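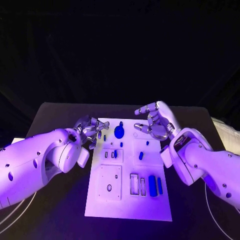 Single-coil buzz that follows the LED wash

I play a 1960s-style rockabilly set on a guitar with two single coils, and I have a buzz problem that comes and goes with the stage lighting. Amp is a Grerkano combo, 15 watts, tube, straight in with a slapback pedal in front. At home it is quiet. At our regular room (the Bilton) the house look is strong violet-purple on a nearly black background, and as soon as that wash comes up I get a hard, raspy buzz with a lot of high end. It is not the usual 60-cycle hum. It gets worse when the lights are dimmed to 70 percent and mostly goes away at full. Turning my body changes the level. Touching the strings makes no difference. The fixtures are Edico bars on the same side of the stage as my amp. Things I have tried: different cable, different outlet, pedal removed. Do I need to rewire the guitar, or is this something on the lighting side?

Abla Qudah
25 February 2023

Kanaan

Your symptoms point to radiated noise from the LED drivers, picked up by the coils. Reasoning:

Level changes when you turn. Pickups are directional to magnetic fields, so rotating the guitar moves you in and out of the null. A ground loop would not care which way you face.

Worse at 70 percent than at full. Most LED fixtures dim by switching the output on and off quickly (PWM). At full there is little or no switching at the dimming frequency. Below full there is, and the harmonics land in the range where a bright single coil is most sensitive.

Touching the strings makes no difference. If your string ground is intact, that suggests the noise is magnetic and not capacitive. Check the string ground with a meter anyway: bridge to the jack sleeve should read close to zero ohms.

What to do, cheapest first:

Volume knob test. Roll the guitar volume to zero. If the buzz stops, it is entering at the guitar. If it stays, look at the amp and its power feed before you touch the guitar.

Distance. Get the guitar at least 5 feet from the nearest bar and its power supply. The field drops off quickly, so even a small move is worth making.

Power. Put the amp on a circuit that does not feed the lights. You said you changed outlets, but two outlets on one stage are often on the same breaker.

PWM rate. Many bars have a menu setting for the dimming frequency. Ask the house to raise it. If it goes above the audible range the buzz should drop a lot, although some fixtures flicker differently on video at the new setting, and they may have picked the current one for that.

Shielding the cavity with copper tape is good practice but will not do much for you here. Foil that thin stops electric fields. It has little effect on low-frequency magnetic fields, and the coils are the antenna. Noise-canceling pickups in the single-coil size do work. You lose a bit of top end with some of them.

If both of your pickups are on and the middle one is reverse wound – some two-pickup sets are made this way – the both-on position should be clearly quieter. Try that before buying anything.

slapback344

just get a noise gate. had the same thing for years, gate fixed it

Kanaan

A gate mutes the buzz between notes. It does nothing while a note is sounding, and with slapback in front of the amp you need the gate before the delay or it will chop the repeats. Usable as a stopgap.

One correction to my post above: I wrote "the middle one" for a two-pickup guitar. Read that as "one of the two."

Abla Qudah

Volume at zero kills it completely, so it is the guitar. Bridge to sleeve reads 0.3 ohms. Both pickups on is no quieter than either one alone, so I assume mine are wound the same way. I will ask the Bilton about the frequency setting before our next date there.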